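**Bralach, November 11, 1999**

The long-promised community supper club at Bralach will open its doors at last, and anyone who has walked past the old Oravec hall these past few evenings will have noticed the lights on and a very welcome smell of onions drifting across the road. The club is to run every fortnight through the winter, with soup, bread and a hot pudding for anybody who cares to come, whether they live in the village or have to make the journey over from Zadska.

Plans were first talked over in May, when the café on Restinus Lane shut and left a good many older residents without a place to meet over a warm meal. A collection was started soon afterwards and has now reached 3467 pounds, enough to mend the hall's boiler, replace 2 of the windows and buy a second-hand cooker (a fine big one, by all accounts, with room for several trays of crumble at once).
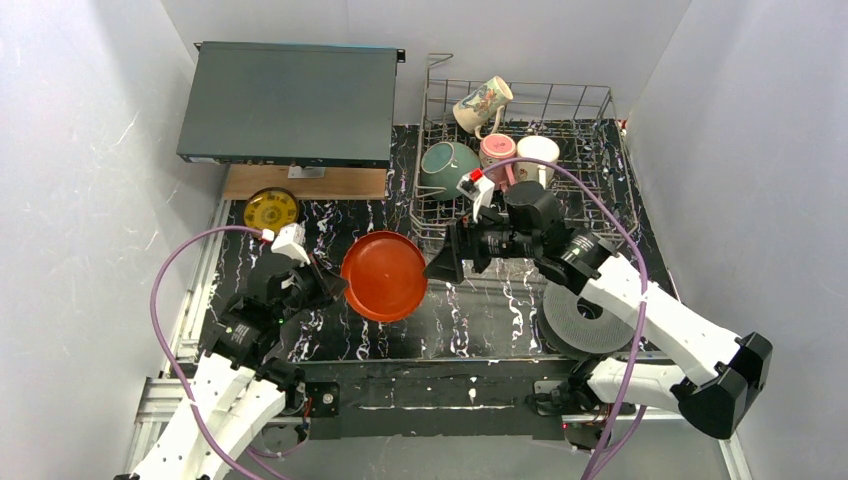
Crockery is still rather short, and the organisers would be very glad of anything that neighbours can spare from the back of the cupboard. It needn't match, and it needn't be plain white either: a round orange-red plate with a raised rim, shallow as it may be, would do nicely for bread or a slice of cake, and would cheer up a long table on a dark evening besides. Deeper bowls are wanted most of all, as the soup is likely to be popular. Donations may be left in the hall porch on any morning before noon, wrapped in newspaper if possible.

Places at the first supper are limited to 25, and more than half had been spoken for when we went to press. There is no fixed charge, though a tin will be passed round for those who wish to put something in. Lifts from Zadska can be arranged with 4 days' notice by leaving a message at Bralach post office, where there is also a list for anyone willing to help with the washing-up.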